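What Does 1/43 Mean on a Toy Car Box?
3 min read

I got my first model car when I was seven, and I thought the 1/43 on the box meant it was car number one out of 43. I wanted the other 42! My aunt had to explain that it's a scale.

Scale tells you how much smaller the model is than the real thing. Line up 43 of those little cars, nose to tail, and you'd have a row as long as one real car. A bigger bottom number means a smaller model – which feels backwards, I know.
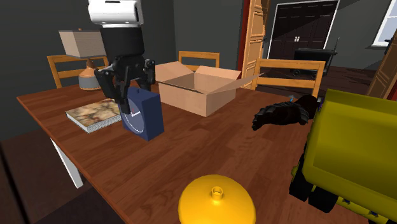

How do they make them?

Diecast cars start as melted metal, mostly zinc. A machine squirts it into a steel mold called a die, and it goes hard very fast. Out pops a tiny car body, ready for paint. One good die can make a huge pile of cars, so the Prudari coupe on my shelf has at least 2,000 twins out there.

Then come the fiddly bits – windows, seats, wheels.

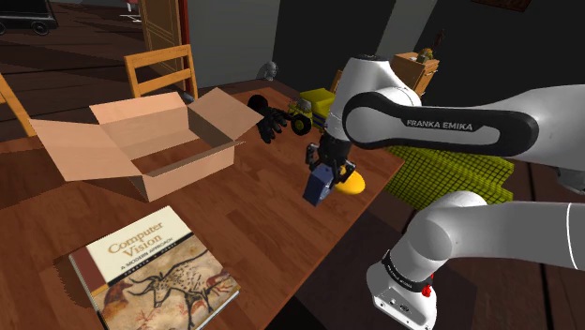
My favorite part is the wheels, because they're pushed onto thin metal axles and you can see them if you flip the car over. Look for the scale there too. Lots of makers stamp it right on the bottom!

Comments

Rania Sayegh: My son is measuring our real car with a ruler now. Thanks, I think.

modelmax13: do 1/86 next!!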